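Zava opens remote teaching room for robots in Zaltimberg

Zava has opened a room in Zaltimberg where people can teach a robot a task from a distance, first in a simulator and later on a real arm. The room started work in January and takes small workshops and technical colleges from the region as its first users.

The person who teaches sits at a desk with a hand controller. When the hand moves, the gripper on the screen moves in the same way, and a trigger under the first finger opens and closes it. The computer records every movement from start to finish. One such recording is called a demonstration, and the robot later learns from many of them together.

The programme has the name Claltodar. It was prepared over the past year with Arumugam, a software firm which wrote the simulator and the link to the controller. According to Zava, the two companies will share the recordings but every workshop may ask that its own tasks stay private.

A beginner does not start with a difficult job. In the first lesson there is only the gripper itself, and the learner practises how to bring it forward, turn it and stop it without shaking. Objects are added in the second lesson, when the movements are already calm. 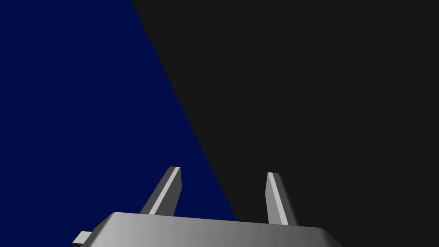
How many demonstrations does a robot need before it can do a task alone?

For a simple task, such as putting a part into a tray, Claltodar asks for 80 good demonstrations, and more are necessary if the part can lie in different positions.

Zava says that in its trial period 70 per cent of the recordings made by new learners were good enough to keep. The rest were deleted, mostly for the reason that the hand had made long pauses or had corrected itself too many times. A robot which learns from such recordings will also pause and correct itself, the company explains in its printed guide.

The second way of teaching is by hand. Here the motors of the real arm are made soft, and the teacher takes hold of it and leads it through the task. This method is easier to understand for people who have worked with tools all their life, but it is slower, and the arm must be brought back to the start each time. The room has one arm for this purpose. It can be used only by learners who have finished the simulator lessons.

A course consists of 10 lessons. Groups are kept small, so that each learner has enough time with the controller. Colleges pay a reduced price, and workshops may bring their own parts for the last two lessons if they inform the room beforehand.

The room is open from 10 in the morning. Places for the spring course can be reserved at the Zava office in Zaltimberg, and an evening course will follow if there is enough interest.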